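Home Datasets Docs Community Log in

Skakent Reunion Clips: data card

Skakent is a collection of short text transcripts from the reunion episodes of the reality show Risar House. Every row is one speaking turn, with the name of the cast member, the episode and a label for the tone (calm, teasing, angry, crying). The present version has 925 turns from 4 reunions. Turns where more than two persons shout together were left out.

The tone labels were made by two annotators who watched the clips separately. They agreed on 88 percent of the turns. In the remaining ones we kept both labels, in the columns tone_a and tone_b. 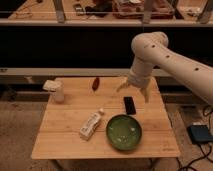
Rhea Sarmiento wrote in the discussion tab that "teasing" is used too often for the Quiambao sisters, and that in the second reunion they are really fighting. We checked these turns again in July and changed 66 of them to "angry".

Known problems: the host is sometimes written as "Host" and sometimes as "Zurkunov". Please merge both names before you count turns per speaker. Bleeped words are written as [bleep], also when it is easy to guess the word.

Last updated: July
12 comments 31 shares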